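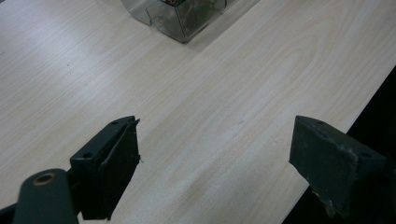 Figure 4. Gripper fingers open over the tabletop, clear box beyond.

4. Small-Item Sorting Task

4.1 Purpose

The Iser household series asks whether a machine can complete an ordinary chore without help. At present the answer for small-item sorting is no. In the September review of 817 unassisted attempts at the Oststead site, most ended with an item dropped or placed in the wrong compartment. Demonstrations by trained operators remain necessary, and this section sets out how they are to be prepared.

4.2 Preparation

1. Clear the working area of the table between the operator and the box.
2. Set the box down flat. Do not attach it to the table.
3. Open both grippers fully and confirm that the fingers move freely.
4. Tighten the wrist strap until the gripper no longer shifts on the hand.
5. Hold both grippers still for 2 seconds before the first movement. 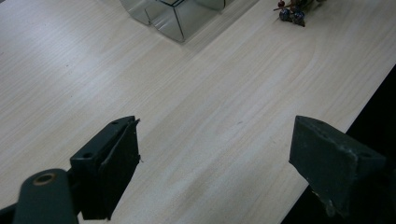
6. Move one item at a time. If an item is dropped, leave it where it falls and continue with the next.
7. End the attempt after 15 minutes, whether or not the sorting is complete.

CAUTION: Keep fingers and loose sleeves away from the linkage arms while the grippers are closing.

NOTE: Clear plastic is difficult for the Zamani vision software to locate. Attempts with a clear box are to be logged separately from those with an opaque one.

4.3 Assessment

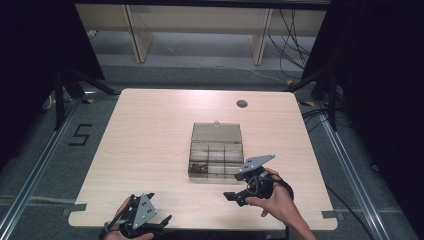
An unassisted attempt counts as successful only if every item is in its assigned compartment when the machine stops. Partial results are recorded but do not count toward the 500 attempts required for a Grornum rating. For assessment of placement alone, the lid is propped open and tilted back, as in the two-handed arrangement shown, and opening it forms no part of the score. Lid opening is covered in Section 5. Questions about scoring should be addressed to Siamak Azimi.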